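Storing Brushes: Speaker Notes for the Plelledbridge Session on Natural Hair and Glue Failure

Posted in October by the workshop notes editor

Print this page | E-mail this page

Slide 1. Scope. The talk covers why the hair comes out of natural-hair brushes and what storage has to do with it. Ink chemistry is left out. Paper is left out. Say so early, as the Zollcombe audience asked about paper for half the time allowed.

Slide 2. Construction. Hair is tied at the root, dipped in adhesive and set into a socket in the handle. The bond is shallow. Water that reaches the root softens older glues and swells the wood of the socket. When the wood dries it shrinks, and the joint is a little looser than before. Repeat this for a year and the tuft pulls out in one piece.

Slide 3. Orientation. A wet brush stood tip up in a jar drains into its own socket. A brush hung tip down drains away from it. Lying flat is acceptable if the brush has been blotted first and the surface lets air through. Pause here for the question about travel tubes. Answer: dry brushes only. 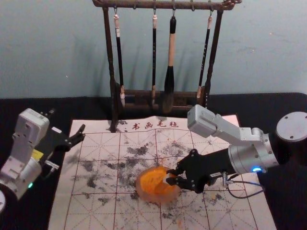
PLELLEDBRIDGE, October. Slide 4. Rack geometry. Brushes should hang clear of each other and clear of the base. Four on a short bar is a sensible load. Hooks are preferred to pegs, as the loop can turn freely and the handle settles plumb. Put the rack out of direct sun and away from radiators, both of which dry the handle faster than the tuft.

Slide 5. Test results. We ran 47 brushes through 1,000 wash cycles each. Half were dried tip up and half tip down, with one left over as a control. Among the tip-down group, 7 had loose tufts at the end. The tip-up group had its first failure early, and I stopped the plot at the point where the fixture ran short of samples. Read the axis labels aloud; the projector at Londoño washed them out.

Slide 6. Washing. Cool water, no soap unless the ink has dried in. Press the tuft, do not twist it. Reshape the point with the fingers. Blot, then hang. Hot water is the most common cause of early failure in the returns we opened.

Slide 7. Repair. Clean out the socket with a narrow scraper. Let it dry for a full day. Reset the tuft with a slow epoxy, using less than seems right. Skip the demonstration if the session is running past 4 p.m.

Slide 8. Sources. The Tundier catalog of 1,870 brushes is on the handout. Leave it on screen during questions.

Comments (3)

inkwell_p: What about synthetic hair? Same joint, so same rule?

Workshop notes editor: Same joint, same rule. The hair itself is less fussy.

R. in the back row: The odd brush on slide 5 needs a footnote. Which way up was the control dried?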